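A Day with the Robots at Irkholm

Have you ever watched a robot try to pick something up? I have, and I could have stayed all day! Every October the robot workshop at Irkholm opens its doors, and anybody can walk in and see what the robots are learning. Last time I took my notebook, and these are the things I found out.

The first robot I met was called Varska. It was practising with a plug adapter, the sort of thing you use to charge a phone, with a little oval USB-C port in the top. Varska has a gripper with two fingers, and this is how a gripper sees its work.

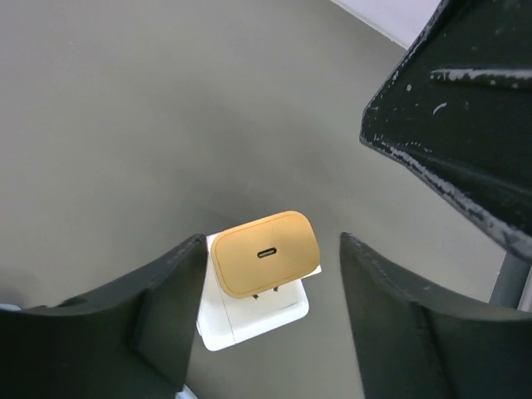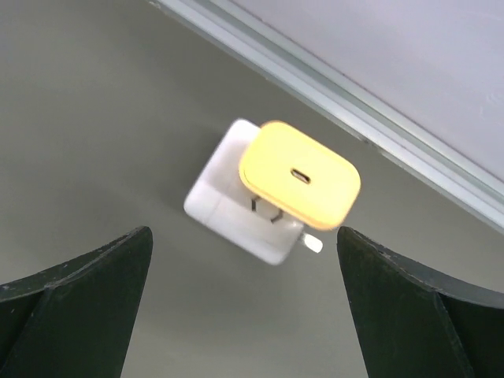
Two fingers doesn't sound like many, does it? Try it yourself. Hold out your thumb and your first finger, tuck the other three away and pick up a rubber. Easy! Now try a coin lying flat on the table. That's a lot harder, and you have been practising since you were a baby.

Before a robot can pick anything up it has to answer some questions. Where is the thing? Which way is it turned? How wide do my fingers need to be? You answer all of these without noticing. When you reach for a cup, your hand starts making the right shape before it gets there. (Watch your own hand at teatime and you'll catch it doing this.)

A robot has to work it out from numbers. The picture from a camera is made of tiny coloured squares called pixels, and every pixel is stored as numbers. The robot's computer looks for patterns in them: a straight edge, a round corner, a patch that is darker than the patch next to it. From those patterns it makes its best guess - and sometimes its best guess is wrong.

Why put a camera near the fingers? Imagine threading a needle that your friend is holding on the other side of the room. You'd want to get your eyes up close! A camera near the gripper moves when the gripper moves, so the nearer the robot gets, the better it can see the thing it wants.

Cristian Nina showed us round. He has worked with Varska for a long time and he let us ask anything we liked, so I asked how many goes it takes to learn one job. He told me that Varska had tried one kind of pick 1447 times. At the start it missed more than it caught. After some 500 tries it was getting better, and Cristian said that was when he stopped holding his breath!

"A miss is useful," he told us. "It gives the robot something to learn from."

I liked that very much. I thought about it on the way home, when I was remembering my spelling test.

Turning is one of the tricky parts. If you put a box on a table nice and straight, two fingers can close on its sides. Twist the box a little and now the fingers might hit the corners, and the box could spin or slip out. So the robot has to twist its wrist to match. You can test this with a building brick. Put it down at a slant, keep your hand pointing straight ahead and pinch. Did the brick move before you got hold of it? Mine shot off the table and went under the fridge.

Squeezing is tricky too. Squeeze too softly and the thing falls. Squeeze too hard and you might crack it, which doesn't matter much with a brick but matters a great deal with an egg. Some robots have sensors that measure how hard they are pushing, a bit like the feeling in your fingertips.

In the next room was Prilen, a smaller robot that sorts buttons by size. Prilen is quick but gets muddled by shiny ones, as the light bounces off them and hides their edges. The grown-ups had set up a race between Prilen and us, with 100 buttons each. A girl in a red jumper beat it easily and the whole room cheered!

The last stop was the Mägi table, where you could steer a robot arm yourself with two little sticks. One stick moved it up and down, and the other moved it sideways and opened the fingers. I had four goes at lifting a sponge and dropped it three times. My brother managed it first time and has mentioned it since, quite often.

Words to know

Gripper: the part of a robot that holds things, like a hand.
Sensor: a part that measures something, such as light or pushing.
Pixel: one of the tiny squares that make up a picture on a screen.

Try this at home: put on a pair of thick gloves and pick up a pencil, a sock and a grape, using one finger and your thumb. Which was hardest? Draw the three things in order, with the hardest at the top, and write next to each one what went wrong.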